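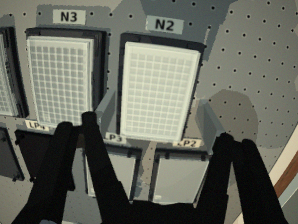
6 min read

4.2 Slot selection from the wrist view

The planner, Kollent, keeps a table of slot poses for the perforated panel and corrects it from the wrist view before each pick. Correction runs in simulation first. We match the printed slot labels to the table, then fit the outline of the plate under the chosen label. Labels in the lower row are often partly hidden by the fingers, so a partial match is accepted if its neighbours agree.
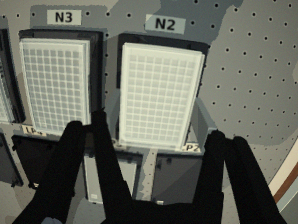
Figure 3. Simulated wrist view with plates under N3 and N2.

Each run was limited to 120 planning steps. We used 40 start poses for tuning and kept a further 60 for testing.

Comments (2)

Agnes Strand: Is the neighbour check done before or after the outline fit?

Halvard Westerberg: Before. Section 4.3 has the order.

We use cookies to remember your reading settings. Accept / Manage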